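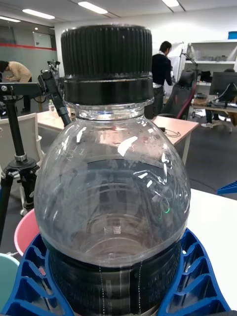

Section 4: Working alongside the arm

Read this section before your first shift on a bench that has an arm fitted. It covers the morning start, handing over items, clearing a stop, and the parts of the job that have changed. The item used throughout is a large clear bottle with a black ribbed screw cap, standing in a blue plastic holder with open sides. Staff who have worked with the Strazds bench before can skip to 4.3, but should still read the cautions.

4.1 What changes for bench staff

Before the arms went in, each person at Plakel picked, turned and set down every item by hand. The arm now does the picking and placing. Bench staff load the holders, check the items, deal with stops and keep the log. Nobody's hours have been reduced under the changeover, and anyone who would sooner stay on a manual bench can ask Vivek Sisodia, who keeps the roster.

Expect the day to feel different. There is less lifting and more watching. Staff on the first benches told us the watching was the more tiring of the two, so the rotation is now set at two hours. Swap at the two-hour mark even if the run is going well.

4.2 Morning start

1. Check the log for notes from the last shift. If a stop is marked as open, go to 4.4 first.
2. Walk around the bench. Move chairs, bags and loose cables out of the arm's reach.
3. Check that the stand and its clamps are tight. Do this by hand, with the power off.
4. Wipe the wrist camera with the dry cloth kept in the Illik case. Do not use spray.
5. Turn on the controller and wait for the steady green light. This takes around 20 seconds.
6. Press HOME and stand back until the arm has stopped moving.
7. Run one item through at slow speed before going to normal speed.

Note: If the light is still flashing after a minute, turn the controller off, wait, and try once more. If it flashes again, leave it off and call the floor lead.

4.3 Loading a holder

1. Press PAUSE. The arm finishes its current move and then stops.
2. Check that the lamp on the controller has gone amber.
3. Place the bottle upright in the holder and push down gently until it sits flat.
4. Check the cap. It should be straight and fully screwed on. Tighten by hand only.
5. Turn the bottle so that any label can be read from your side of the bench.
6. Take your hands away, step behind the floor line, and press RESUME.

Note: Clear plastic can throw glare back at the camera, mostly from overhead lights. If the arm hesitates over a bottle, turn the bottle a little and try again. Do not tape over the bottle or switch off the lights for other people in the room.

Caution: Do not reach into the holder while the lamp is green, even if the arm looks still. It may be waiting for its next instruction.

Caution: The grip force is set for closed bottles. An open bottle can be crushed. If a cap is missing, put the bottle in the reject tub and write it in the log.

4.4 Clearing a stop

The arm will stop by itself if it meets something it did not expect. Most stops are minor.

1. Read the code on the controller and write it down before you touch anything.
2. Press PAUSE, even though the arm has already stopped.
3. Remove the item or obstruction.
4. Look at the gripper pads. If one is torn or has come away, stop here and call the floor lead.
5. Press CLEAR, then HOME.
6. Run one item at slow speed.

Code 11 means the gripper closed and found nothing. Check that the holder has not been bumped off its mark. If code 11 comes up again straight after clearing, leave the arm paused and load by hand until someone from Makov has looked at it.

Note: A stop is not counted against the person on the bench. Please log all of them, including the ones that clear on the first try. The log is how we find out which holders need replacing.

4.5 Breaks, visitors and shared space

The benches are in the same room as the desks, and people will walk past.

- Pause the arm before you leave the bench for any length of time.
- Anyone not trained on the bench stays behind the floor line.
- Keep drinks and personal items off the loading side.
- If a colleague needs to work at a desk beside a bench, agree on it first and reduce the arm to slow speed.

4.6 Pad replacement

Gripper pads are changed after 200 hours of running or when worn, whichever comes first. Only trained staff may change them. Used pads go in the marked bin in the storeroom. Write the date and your initials on the card inside the controller door.

Section last revised 6/8/19. Questions about training dates go to Vivek Sisodia. Faults go to the floor lead on shift.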